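Re: [workshop-robotics] Wrist view and the cabinet handles, sim first or bench first?
From: Ayodele Ezeani
Date: 24 April 2019

> I have the arm bolted down and homing properly, but I'm nervous about
> sending it near anything solid. You said last time that you run every
> move in simulation before the bench. How close does your model kitchen
> have to be to the real one before that is worth doing? Mine is a box
> with a lid at present. Also, did you ever sort out the wrist view? I
> can't tell whether my offset is wrong or my gripper model is wrong.
>
> Le Roux

Taking the two questions in order.

The model does not need to be close in appearance. It needs to be close in the places the arm can hit. I started from a kitchen scene that somebody else had made, kept the cabinets and the handles, and left the tiling as it came. The textures are stretched on the wall and a different scale from the floor. I have not touched them and don't intend to, as the planner only sees the collision meshes.

What did need work was the collision mesh on the handles. The import wrapped each one in a convex hull, so the gap behind the bar was filled in and the fingers stopped short of it every time. I split the handle into separate primitives and the problem went away. If your lid has any sort of pull on it, check this before anything else. Turn on the collision overlay and look at it from the side.

The free camera is worth learning for this. I put it low down behind the body, tipped well over, and step through the reach with the forearm up beside the cabinet. 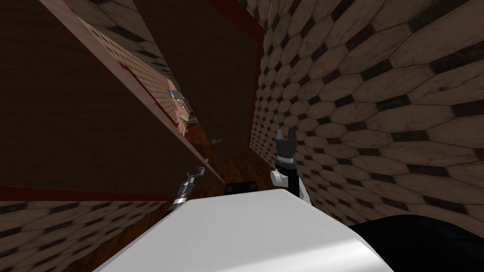
Clearance is the number I watch. The log prints the minimum distance between any arm link and any fixed body at each step, and I reject a path if that drops below 14 mm. The figure came from the bench: the worst disagreement I measured between commanded and actual tip position was 4 mm, and the rest is margin for the cabinet not being where I think it is. On the Cuswood bench, which flexes, I would want more.

Two settings that cost me an evening each:

Joint damping. The defaults in the Skirberg arm file are far too low for the geared motors most of us are using. The simulated forearm overshoots and settles, the real one creeps up to position and stops. Raise the damping until a step on the elbow looks like your bench trace. Don't tune it by eye on a full reach, do one joint at a time.

Contact stiffness on the finger pads. Too high and the solver chatters when the fingers close on a handle. I dropped the time step before I dropped the stiffness, which was the wrong way round and made everything slow for no gain.

Now the wrist view. Yes, sorted, and it was both of your suspects at once. The offset in my file was measured from the flange, but the simulator was applying it from the last joint frame, so the view sat too far back. Separately, the gripper model had its palm origin on the wrong face. The two errors partly cancelled, so the picture looked plausible until I tried to line up on something.

The way to separate them is to take the arm out of the problem. Open the fingers fully, hold the wrist still, and check that both fingers come out square to the palm and evenly placed either side of the centre line. If they do, the gripper model is right and anything left over belongs to the offset. A regular pattern in the background helps a good deal. I point mine at the floor tiles beside the cabinet.
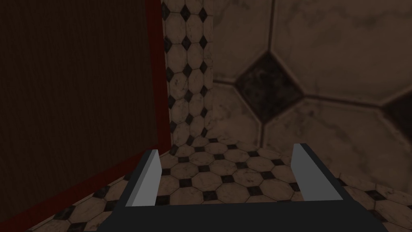 After that, move the wrist 100 mm along its own approach axis and nothing else. The point on the centre line should stay on the centre line. If it drifts sideways, you have an angle wrong in the camera mounting, and no amount of adjusting the offset will fix it. Mine drifted. It was a sign error in the pitch term, left over from when the bracket was the other way up.

I keep the gripper model very plain, by the way. Flat plates for fingers and a slab for the palm. The detailed version from the Ivora files loads slowly and has a great many small faces, none of which make any difference to contact. Use the plain one for running and the detailed one if you want something to show people.

As to whether it is worth doing before the bench: for free-space moves, yes, even with your box and lid. For anything that touches, treat the simulation as a check on geometry only. Friction at the pads has never matched for me and I have stopped expecting it to. I run first contact on the bench at reduced current with a hand on the stop button.

Suggested order for you:

- measure the lid and its pull, build them from primitives
- check the collision overlay
- do the fingers-open test
- do the approach axis test
- then try a reach

I still have the old scene file from November with the handle fix in it but not the offset fix. Don't use that one if you find it in the shared folder. The current one has the tip calibration notes in the header. Revision 3 or later is fine.

Send me your offset block when you have measured it and I'll read it against mine.

Ayodele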